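Search tickets Go

Ticket 286: Episodes missing from drawer task upload
Opened 10/24/19 by Rafail Chrysikopoulos
Station: Bristero
Status: waiting on reporter

We recorded 202 episodes of the drawer task on Bristero. Only 180 reached the Skodov store. The recorder gave no error and the local folder has all of them. I ran the upload again and got the same count. Restarting the recorder made no difference either.

Table layout for this task is attached. 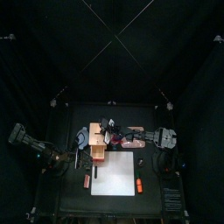 Head view, Bristero. Cabinet in the center with the drawer open, white board in front.

Reply from Achilleas Tsoukalas:
I checked the upload log. The missing episodes were all dropped at the length check. The limit is still the one we set in May for the pick task, and drawer episodes run longer. The files themselves are fine.

I raised the limit in the Brudis config to match the drawer task. Please pull version 2 of the config, clear the upload cache and send only the dropped episodes. Don't resend the full set or Skodov will store the rest twice.

Rafail: Pulled the config and cleared the cache. Upload is running now. Will post the count when it finishes.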